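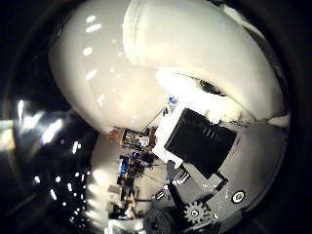 Slide 1. Glare complaints at the Trivgate office, and what we changed. Start with the numbers: 1242 desk-hours logged, 8 floors, one lighting layout repeated throughout. Luminance was measured at seated eye height, blinds down. Explain specular reflection before showing any plots. A glossy white surface returns each overhead light as its own small bright oval, and on a curved one they line up in a column. Matte black next to it is the other extreme. Pause, then move on.

Slide 2. Method

- Moushumi Herath ran the survey in May; Fredy Cuadros did the metering.
- Threshold set at 200 cd/m2 for any surface within the work zone.
- 3 readings per desk, median kept.
- Maronbridge data left out -- different ceiling height, not comparable.

Slide 3. Finishes

Matte textiles scatter light, so brightness varies little with viewing angle. Dark grey upholstery stayed under the threshold at every desk. Pale trim, labels and laminate did not always. Say that colour and gloss are separate variables; last year's audience mixed them up.

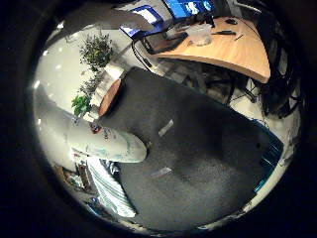 *Dark grey fabric with two small pale strips.*

Slide 4. Changes made

Diffusers fitted first, desks rotated second. Complaints fell by roughly half after the diffusers alone. Rotation helped only on the window side. Prarmont gets the same diffusers next -- costs are on the handout, skip unless asked.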